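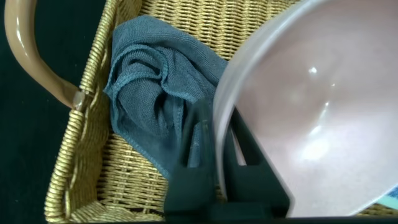
Wrist view, bowl and towel in the basket

List: prekar-users
Subject: Re: gripper drops load on bus timeout (fault 442)
Date: December 18, 2024

On the Prekar users list, the Plindell bench wrote:
> We see fault 442 on one arm of a two-arm setup, a few times
> per shift. The gripper controller logs a bus timeout, then
> the fingers go to the open position without a command. If
> something is in the hand at that point, it falls. The arm
> itself stays powered and finishes its current move. Power
> supply was swapped in August, no change. Has anyone traced
> this? We are on the stock Fudum config.

Yes, same fault here, same config. Two separate problems are stacked on top of each other, and fixing the first one hides the second.

The first is the timeout. The Fudum config sets the gripper watchdog to 20 ms. Our bus goes quiet for longer than that when both arms report at once, so the watchdog trips on a healthy link. Raising it to 200 ms removed most of the 442 entries. Do not stop there. A longer watchdog also means a longer wait before a real disconnect is caught.
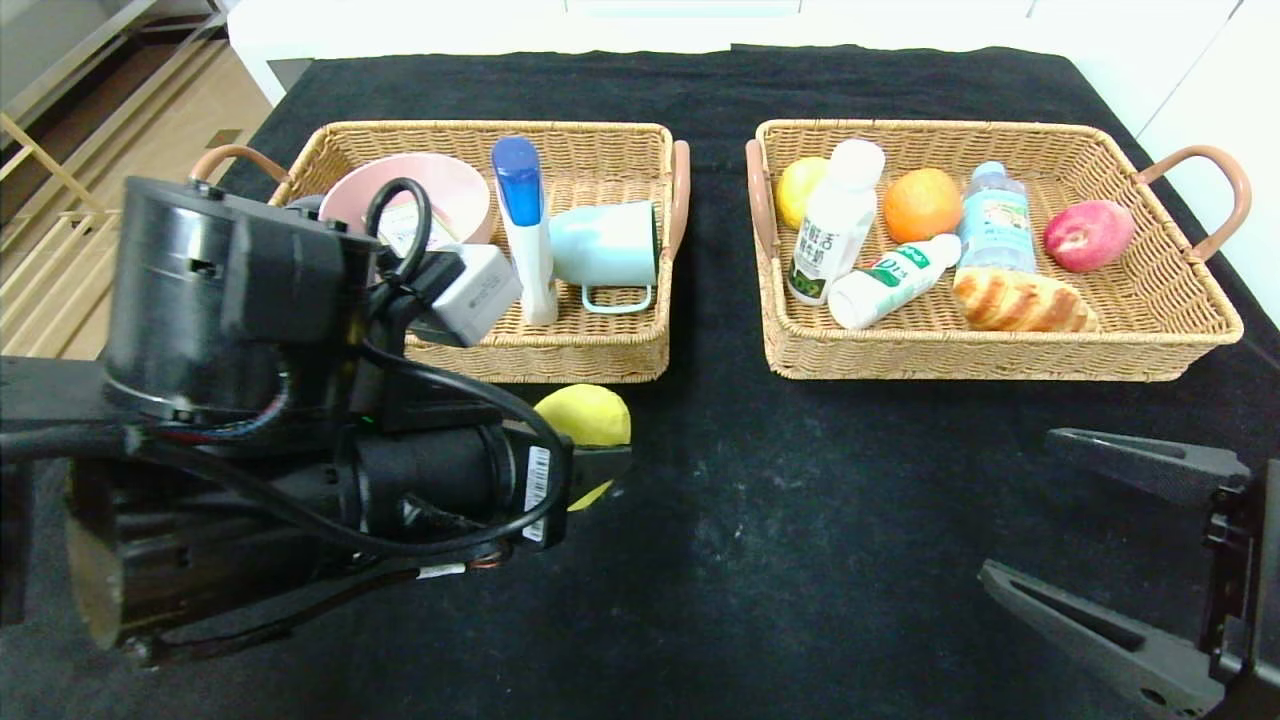
The remaining faults came from the cabling. We could only get them on the left arm, and only with the wrist rolled well over. The black cable loops over the top of that arm and then runs down its side, so any strain from the roll ends up at the lower connector. Flexing it by hand with the arm powered down and a meter on the pair gave an open circuit at one angle. We replaced the cable and added slack below the loop. Please check yours before you change any more software settings.

The second problem is the one I would call a safety matter. On timeout, the controller loads its power-on default, and the power-on default is "open". The arm is not told. In our log the planner still had "object held" set to true for the rest of the move and then ran a place motion with nothing in the hand. 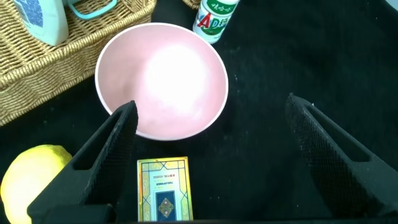

Finger width is the check we added. The planner now compares measured width with the width recorded at grasp and stops both arms if they differ. This catches an uncommanded release over a bowl as well as over open cloth, and it does not depend on the wrist camera. I would not rely on the camera for this. With light coming from above, the inside of the pink bowl washes out to nearly white in the wrist view, and our detector scored that highlight as an object more than once.

Changes, in the order we made them:

1. Watchdog 20 ms to 200 ms.
2. Left cable replaced and rerouted.
3. Timeout action changed from "open" to "hold last position".
4. Width check in the planner, both arms stop on mismatch.
5. Fault 442 now needs a manual reset at the bench.

Item 3 needs some thought at your end. Holding position is right for bench loads. It is wrong if a hand can get between the fingers, and in that case you want a local release that works with the bus down.

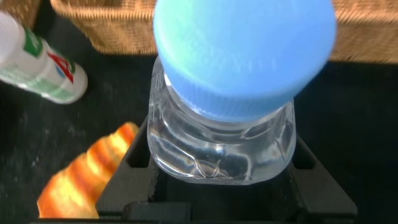

We then ran 1,622 grasp cycles with the new settings. No uncommanded opening. Fault 442 came up once, when we pulled the connector on purpose, and the fingers held. The width check stopped the arms one time without a real release, on a soft item that had settled in the grip. The tolerance is now set per item.

Still open: the Awwad driver writes its own watchdog value at startup and overwrites the one in the config file. Read the value back after boot. If it says 20, the driver has won. I have a patch that makes it respect the file and can send it to the list if there is interest.

Could you post your log from just before a 442, with the wrist roll angle included? If yours also cluster at one angle, I would start with the cable.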